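Garnik Two-Handle Bowl, Pink

Product notes by Kaede Nishimura for the Pronddale kitchen shop

We were slow to stock this one. A pink bowl with loop handles looks like something bought for the shelf, and the maker's leaflet calls it "the only bowl your kitchen needs," which we don't believe for a minute. It has been on our test counter since April and we've agreed to sell it, with some reservations.

The outline is a soft triangle, wide at one end and narrower at the other, with a loop at each. The inside walls are smooth and slope down to a paler base, so a spatula has no ridge to catch on. The finish is glossy.

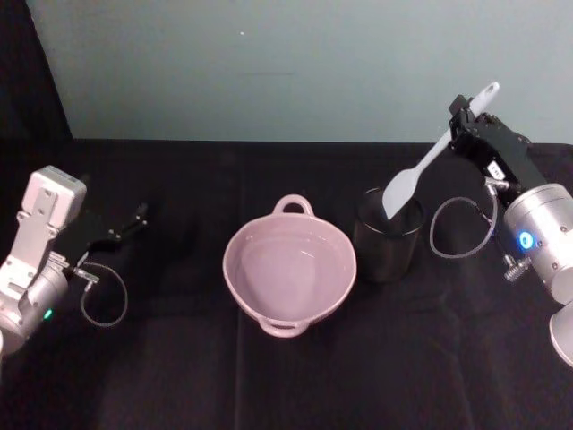

Can it go in the oven?

We wouldn't. The leaflet says "oven friendly" and gives no temperature, and Garnik hasn't answered our two emails asking for one. Treat it as a mixing and serving bowl until they do.

Handles

Isamu Hoshino on our counter likes them more than I do. He carries the bowl by both loops and says it feels secure. I find the openings snug with a thick towel folded through. If you have large hands, come in and try it before ordering.

Color

The pink is dusty, closer to old rose than candy. It shows up well against a dark counter. Garnik also lists a gray, which we haven't seen and won't be ordering blind.

What to use with it

Garnik would like you to buy their matching spoon. Skip it. Any plain silicone spatula with a broad blade and a decent length of handle will do the job, and one with a hanging hole is easier to put away.

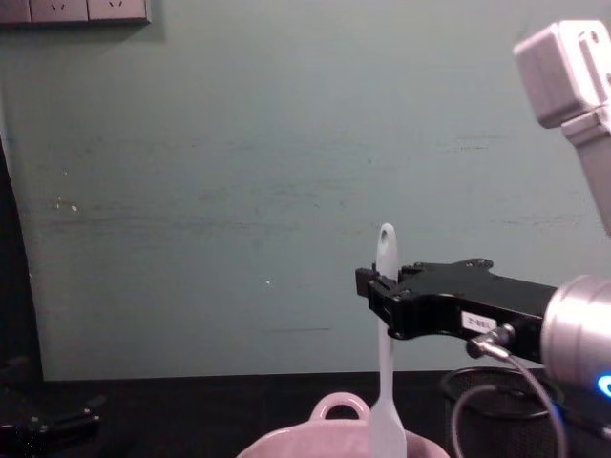 Ordering

Item number 128. Sold singly, spatula not included. The maker claims 3,000 washes without dulling; we're at around 167 and have no opinion yet. Returns are accepted unused, in the original box.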